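How to Prepare a Simulation Station for an Open Day

Farquharson Robotics Center, Brimorport
Updated 2018-08-29

These instructions are for staff who run the household robot station during the August open day. Please read them before your first shift. Questions about the schedule go to Jessie Leckie; questions about the software go to Murdo Rennie.

1. Start the Grandov workstation 28 minutes before the doors open. Log in with the demonstration account and close any update notices.

2. Open Daltusia and load the kitchen room. Wait until all household items have appeared before you touch the controls.

3. Switch the large display to the robot's own view. Visitors should see the room as the robot sees it, with both arms in sight.

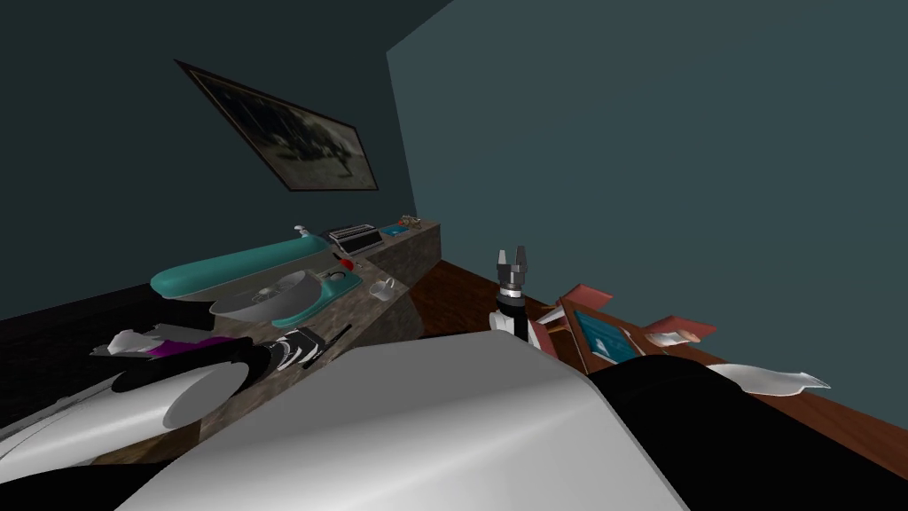

Robot view of the simulated kitchen, with the right gripper raised and the counter beyond.

4. Ask visitors to find three things before anything moves: the white cup, the teal basin and the low shelf with the books. Allow them a minute to get used to the slope of the view.

5. Invite one visitor at a time to take the controls. Begin with the right arm only. A turn ends after 400 simulation steps, and the software will pause without help from you.

6. Reset the room between turns. Press Reset once and wait for the green light on the control box. Pressing it twice will reload the whole program.

If the view freezes, switch the display to the welcome slide and restart Daltusia. Do not restart the workstation while visitors are present.

At closing time, save the session log to the shared folder and sign the station sheet at the front desk.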